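Chapter 4

A Place for Small Tools

In this chapter you will learn
how to decide where a small tool should live
why a container without a lid is often the better choice
how to store scissors and other pointed things
how to make a first inventory of one work surface

Key words: home position, reach zone, open storage, point-down storage, return rate

4.1 The tool that is never there

In May, the students of the evening course at Tornmont were given a simple task. For 22 days they had to write down each time they looked for a small tool at home, and how long it took until they had it in the hand. Small tool means here anything that is used with one or two hands and put away again: a pen, a tape measure, a peeler, a pair of scissors. When the notebooks came back, there were 627 entries in them. The scissors were the most frequent word. They had been found in the bathroom, under a newspaper, in the pocket of a winter coat, in the shed, and in one case in the freezer drawer together with an opened bag of peas.

The result did not surprise the teachers of the course. Scissors belong to every room and so they belong to no room. We cut parcels with them, and herbs, and thread, and the labels from new clothing. Each job pulls them to another place, and they stay where the job has ended. A bread knife does not have this problem, for bread is cut in one place only.

In Chapter 3 we spoke about large things, such as chairs, shelves and appliances. They are moved seldom, and one good decision about them can last for years. With small tools the decision is made again every time we let go of them. For this reason the present chapter speaks less about the furniture and more about the hand.

4.2 The home position

The home position of a tool is the place to which it returns when the work is finished. It is not necessarily the place where the work is done. Good home positions share certain properties, and we will treat them one after another.

First, the home position must be visible. A drawer hides its contents, and a person who is in a hurry does not like to open it, neither for taking nor for returning. In the Tornmont notebooks, tools that lived in a closed drawer were left outside of it more often than tools that stood on the counter. We call the share of times that a tool is brought back its return rate. You will calculate one yourself in Exercise 2.

Second, the home position should lie inside the reach zone, that is, the area you can touch from your usual standing or sitting place without making a step. For most adults a counter is comfortable almost until the wall. The back part of it is too far for chopping or kneading, but very suitable for things that stand upright and wait. The front part should remain free for the work itself.

Third, it should be possible to return the tool with one hand and almost without looking. A box with a lid asks for two hands. A hook asks for a good aim. An open cup asks only that we let go.

A pen holder is therefore a useful object also for people who own few pens. On a stone-look counter it takes little space, it can be wiped around easily, and when it is made of mesh you can see from the side what is inside, even how deep a blade goes.

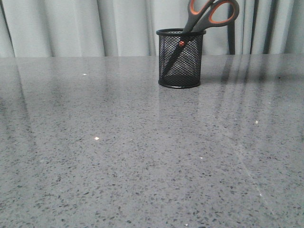 Polyxeni Tsakiris wrote to us after the first edition that she had kept her scissors in a mug for years and gave it up, as the mug fell over each time she pulled them out in a hurry; she asked us to say clearly that the container must be heavier or wider than one thinks. We agree with her. A long tool in a narrow, light vessel makes a lever, and a small touch at the handles is enough. Before you decide on a container, put the tool in, push gently on its highest point with one finger, and watch the base. If the base lifts, look for another container or put some weight in the bottom of it. Clean gravel or a few flat coins will do.

4.3 Point down, handle up

Scissors are stored with the blades down and closed. The handles then stand above the rim, where the fingers meet them first. The same rule is valid for craft knives with the cap on, for compasses, and for knitting needles, although needles are often too long for an ordinary holder and need a taller jar.

Some handles have a bright colour on them, and this has a practical value. On a grey or dark counter, a coloured loop is noticed from the door of the room. If your scissors have plain black handles, a piece of coloured tape around one loop gives the same effect. Curley, whose short handbook on household order we have quoted in Chapter 1, recommends one colour for each room, so that a tool that has travelled tells you itself where it came from.

In a home with young children, the open holder must stand at the back of a high surface, or be given up completely in favour of a cupboard with a catch. Safety comes before return rate.

4.4 How many things in one holder?

It is tempting to fill the empty space in a holder. A pen holder in the test kitchen at Rasutel contained 30 objects when we emptied it, and the only pair of scissors was at the bottom, held by rubber bands. As a starting rule, if you must move one tool to take another, the holder is too full. A holder with a single tool in it is not wasted. It works very well.

Exercises

1. Choose one work surface in your home. Take everything from it, wipe it, and return only the tools you have used in the last week. Make a list of the rest.

2. For one tool, note during seven days each use and each return to the home position. Divide the number of returns by the number of uses. Theodorakopoulos suggests that a value under one half means the home position is wrong and should be changed before the habit is blamed.

3. Make the finger test from section 4.2 with three containers you already own. Which one would you choose for kitchen scissors, and which for pencils?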